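Zistendale Table Linen Set

Contents
The set covers tablecloths in daily use on tables in one building in Zistendale. It holds 519 records, one text file each, with pictures in a separate folder. Version 2 was put together on 22 July 2023.

What is recorded
Each record gives the main colours, the pattern, the feel of the cloth and how it sits on the table. Colours are written in plain words, strongest first. Cloths are not ironed beforehand.

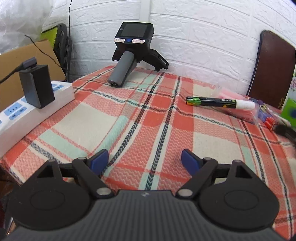
Plaid cloth in coral-red, cream and mint green, with zigzag-woven stripes in dark navy and grey. Pattern group: check.

Pattern groups
There are 14 groups. A cloth with both squares and stripes goes under check if the squares are larger. Small chevron lines in the weave go in the texture field, never in the pattern field.

Known gaps
Round tables are missing. Plain white cloths were left out of version 1 and are still thin on the ground. Fibre content is blank unless a label was found.

Upkeep
Kept by Sanent. Send corrections with the record number.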